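Hand-held gripper fault traced to a loose screw at Plurkalby

TRASHAM, 15 February 2019 - A fault that had been spoiling weeks of bed-making practice at the Plurkalby home robotics project has been tracked down, and the team could hardly be happier about it!

The trouble was in the hand-held grippers that people use to show a robot how household jobs are done. One finger would stop short when the handle was squeezed, leaving a small gap at the tip. On a thick blanket it made no difference. On a thin sheet the cloth simply slid away, and the recording carried on as though the grip had been good.

Of 936 recordings checked, 70 had the fault somewhere in them. Those have been pulled from the training set, and the rest have been cleared for use.

"We'd been blaming the software the whole time," said project lead Nahom Feyisa. "Then one of the operators squeezed the thing next to her ear and said it was clicking. She was right. You could hear it from across the room once you knew!"

The click came from a pivot screw that backed out a little with each hour of use. As it moved, it let the finger link tilt and bind against its neighbor. In the worst case the link jammed shut on an operator's fingertip while she was clearing a fold of cloth. She had a bruise and was back at work the same afternoon, but the project stopped all sessions until every unit had been opened up.

Kapoor, the workshop that builds the grippers, sent a mechanic over with new screws and a tube of thread locker. Six units needed the repair. A seventh was fine and has been kept apart so the others can be measured against it.
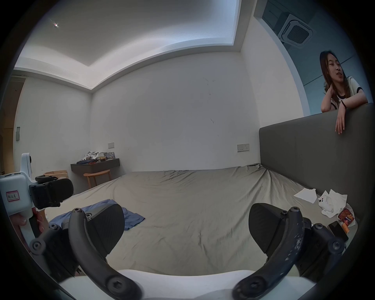

Nahom Feyisa

Sheets are a great test for a gripper, Feyisa said, and a big bed with a wrinkled grey-green one on it asks a lot of two black fingers. The folds are shallow, the cloth is thin, and any gap at the tips shows up quickly.

Operators now close each gripper on a strip of paper before a session and tug. If the paper slips, the unit goes back in its case. The check takes seconds, and the Pruvham site plans to pick it up too, along with a closer look at its own older grippers.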